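Clutico Handheld Gripper Kit: Pre-Use Inspection Checklist, With Comments

Unit under review: loan kit from Guven, checked on our bench at Parkska
Result: Accepted with two comments open

1. Case and contents
Packing list matches contents. OK
Foam inserts undamaged. OK
Comment: The spare pads are in an unmarked bag. Label it before the kit goes out.

2. Gripper body
No cracks in either finger housing. OK
Finger screws seated, none proud of the surface. OK
Handle does not twist under load. OK
Weight on our scale, with camera: 669 g. OK
Comment: One screw took a quarter turn to seat. Recheck after the first full day of use.

3. Finger pads
Pads bonded along the full edge. OK
No tears or glazing on the gripping face. OK
Comment: Wipe with a damp cloth only. The Rathore manual allows alcohol, but the Guven loan sheet does not. Follow the loan sheet until we get an answer. OPEN

4. Markers
One marker on each finger, flat, corners down. OK
Both markers readable at full open and full close. OK

5. Pinch points
Trigger returns freely when released. OK
Gap behind the trigger guarded. FAIL, then OK after refitting the guard
Comment: The guard can be put on backwards and still click in. Add a line to the user card. OPEN 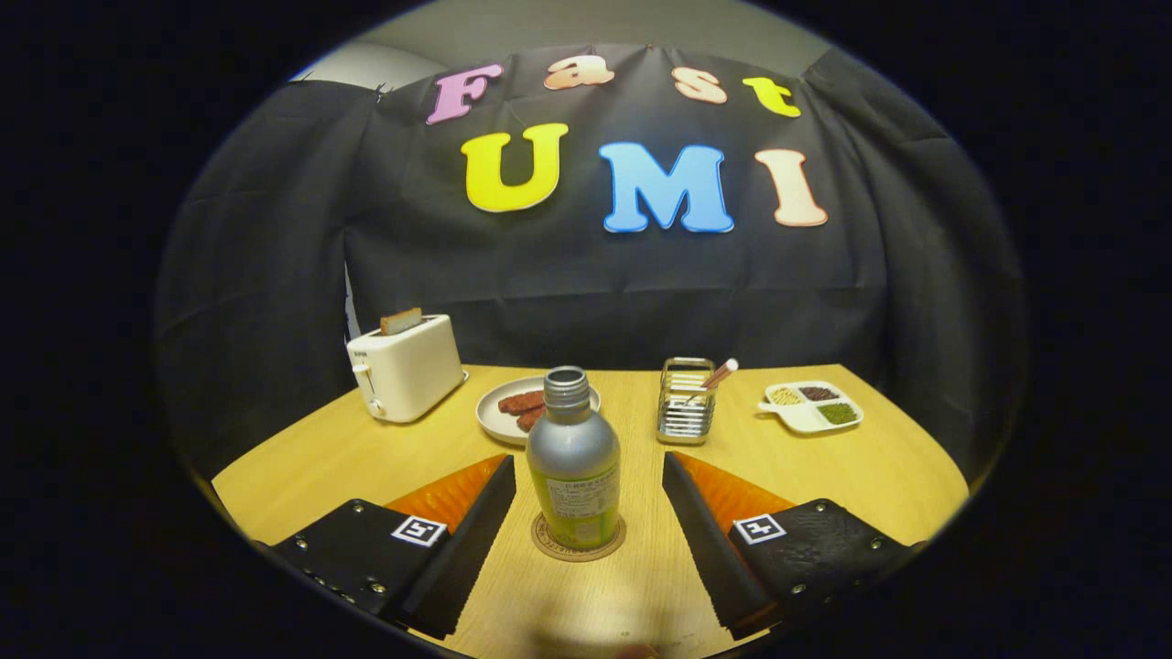 6. Table and objects
Table steady, no rocking. OK
Tall or narrow items can be reached without the operator leaning over other items. OK
Electrical items: cord routed to the rear, unplugged unless the task calls for power. OK
Bottles: no glass during operator training. OK
Food items thrown out at the end of the session. OK
Comment: Leave a hand's width between items. New operators tend to watch the fingertips and bump things with the side of the housing.

7. Operator
Sleeves above the wrist, no rings or loose bracelets. OK
Break taken every 41 minutes or sooner. OK
Comment: Wrist strain was the main complaint in the June trial. Switch hands if the task allows.

8. Cycle test
Open and close 1,022 times, no sticking. OK
Pads rechecked after the test, no lifting. OK

Next check due: Sunday, before the kit is repacked. Repeat sections 2, 3 and 5 only.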